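Curb Reveal Is a Maintenance Item
Trinidad Cordero
June 6, 2019

Most resurfacing contracts specify the thickness of the new asphalt and say nothing about the height of curb left showing when the crew is done. I think this is a mistake, and an expensive one for towns that overlay the same streets more than once.

The exposed face of a curb, called the reveal, does two jobs. It holds runoff in the gutter until it reaches an inlet, and it marks the edge of the traveled way. A typical overlay adds 2 inches. If the old surface is not milled along the edges first, the reveal drops by the same amount. After a second overlay, a curb built at 6 inches stands at 2, and water in a heavy storm goes over the top into whatever lies behind it.

The Desirside district repaved 11 streets last April under a contract that made edge milling optional. The low bidder left it out. The saving was real, but it moved a cost from the paving budget to the drainage budget, where it will show up later under a different name.

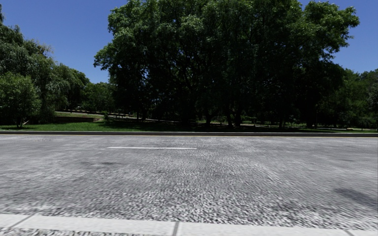
The usual objection is that milling slows the job and produces material that has to be hauled away. Both points are correct. Neither is a reason to leave the decision to the contractor. Milled asphalt can be reused in base layers, and an edge pass is a small share of the work on a full-width job.

A second objection is that inspectors lack the time to check. Measuring reveal takes a straightedge and a tape. One reading every 500 feet, before and after paving, would be enough to catch a problem while the crew is still under contract. The readings belong in the same file as the core samples.

I would go further and set a floor. Where the finished reveal would fall below 4 inches, the specification should require milling or curb replacement, priced as a separate bid item so that it cannot be absorbed or dropped. Streets with slopes too flat to drain well should be held to a higher figure, set by the engineer for each block.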